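Education > Clubs and Competitions > News

Cusport students enter hand-held gripper in Wiegand contest
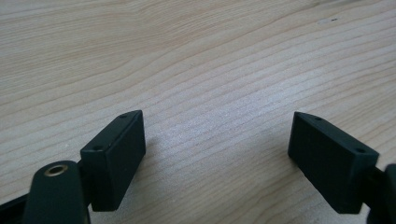 By Marianna Makowska | Aug 18, 2019

A team of six students from the Dotwood robotics club in Cusport has entered a hand-held gripper in the Wiegand student contest. Each of its two finger blocks has a pair of screw holes along the top edge, and the flat inner faces face each other across an open gap.

The tool weighs 380 grams. Entries must pick up and release a set of test parts, with a top score of 1000 points. The club's previous design, shown in March, scored 691 – enough for a place in the final round. The new fingers will be tested again at Sellska Hall before the rules check.

Filed under: Student Projects, Robotics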